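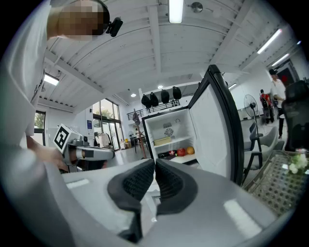
A customer in Engate wrote to us in January that she had read three pages about our floor coating and still did not know when she could walk on it. She was right, the answer was hidden. So we put the questions together on one page, and her question is the first.

When can I walk on the floor after coating?

In socks, after 18 hours. In shoes, after 30 hours. These times are for a room at normal temperature with a window a little open. In a cold garage please wait one more day.

When can I put the furniture back?

Light chairs and small tables can go back together with the shoes, after 30 hours. Wait one week for a wardrobe, a piano or anything with narrow metal feet. Do not push the furniture, lift it. Carpets should stay away for 2 weeks, also the small ones in the bathroom.

What is the difference between Zirko and Tretel?

Zirko is the clear coating for wood. Tretel is the gray or white coating for concrete. They are sold in similar cans and people mix them up, so please read the label before you open it. We cannot take back an open can.

How much do I need?

One large can of Zirko covers 176 square feet with one coat. Most wood floors need 2 coats. Measure the length and the width of the room, multiply them, and take away the area under fixed cabinets. If your result is very close to the limit of a can, buy the next size. Old, dry wood drinks more than new wood.

Do I have to sand before?

If the old finish is peeling, yes. If it is only dull, it is enough to wash it, let it dry and go over it with a fine sanding pad. For oiled or waxed floors you must remove all the oil or wax first. Zirko does not hold on wax.

Can I stop in the middle of a room and continue tomorrow?

Better not. You will see a line where the new part meets the old part, and a further coat makes it weaker but does not remove it. If the room is big, start at the wall across from the door and work with a second person.

My coating has small bubbles. What did I do wrong?

Usually the can was shaken. Stir it slowly with a flat stick. Bubbles come also from a roller which moves too fast, or from direct sun on the floor. Let the coat dry fully, sand the bubbles lightly, wipe off the dust and put a new thin coat.

Can I use Tretel outside?

On a covered porch, yes. On an open driveway, no.

Where can I pick up my order?

In our Yilma store, at the side door, until 5 p.m. On Thursday we are open until 7 p.m. Please bring the order number. Orders which are not picked up go back on the shelf after 30 days and we return the money to your card.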